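Culier Hand Gripper – handheld demo collection tool

Ultura > Data collection > Handheld

Record manipulation demos without a robot arm. Pick it up, squeeze, do the chore, next one. Same finger geometry as the Zolirlow arm-mount version, so what you collect by hand carries over to training.

What you get
2 finger assemblies, black, pads fitted
Spare pad set
Wrist strap
Mount plate for camera (camera sold separately)
Hex key, quick start card

Specs
Weight: 400 g without camera
Max opening: 45 mm
Pads: soft, dark blue, replacable, peel and stick
Body: black, screwed not glued – you can take it apart

Good for
Table clearing, trash sorting, folding, kitchen stuff. Thin crinkly packaging is the hard case and most people want lots of it. Real homes beat a clean lab bench. Leave the clutter in, change the layout between episodes, keep each one short.

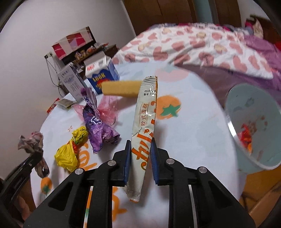

Clearing snack wrappers off a table, Culier gripper in hand.

Tips
Wipe pads often, cake crumbs and grease kill the grip. Close slow on empty wrappers. Check screws before a long session. Dont wash the body.

Shipping and returns
Ships from our Penrose warehouse. Returns 33 days, unused pads only. Bulk orders for collection teams – ask for a quote, we answer quick.

Pad part number changed in September, old pads still fit. Page updated Nov 12, 2023.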